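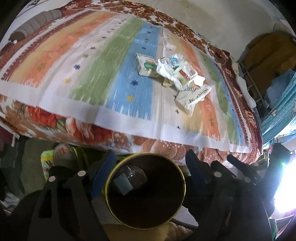

Stillness members' board > Dues and donations

carmela_dl
So I got the renewal letter and dues went from $35 to $44. I don't mind paying, I just wish they'd asked us first!

gararlow13
It was in the November minutes. Nine bucks more for a whole year, come on.

carmela_dl
Minutes I never got – my email's been wrong on the list forever.

ginevra_g
I'm with Carmela. Anyone on a fixed income notices nine bucks. Can we still pay in two halves?

gararlow13
Yep, tick the box on the back of the form. Fair point on the email, though.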